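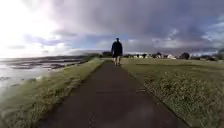 The Senell foreshore path is a shared walking and cycling route on the tidal inlet at Diltum. It follows the top of a grassed embankment for 3 kilometres and is open to the public at all hours. The path is surfaced in dark grey asphalt without kerbs or painted markings, and coarse grass grows up to both of its edges. On the water side the bank slopes down to shallows and mudflats, where bars of exposed mud lie in long, irregular bands; open grassland adjoins the path on the other side.

The embankment was raised to protect grazing land from spring tides and carried only a gravel maintenance track for most of its history. Sealing was carried out in 13 stages to a plan by the engineer Vesna Kadrić, and the final section, a length of 300 metres near the Radulović sluice, opened in September.

The path is used chiefly by walkers and by birdwatchers, who favour the hours either side of low water. Motor vehicles are prohibited -- maintenance vehicles excepted -- and dogs must be leashed during the shorebird season. The colour of the mudflats in changing light is the subject of Plilura, a series of etchings by Eduardo Macaraeg.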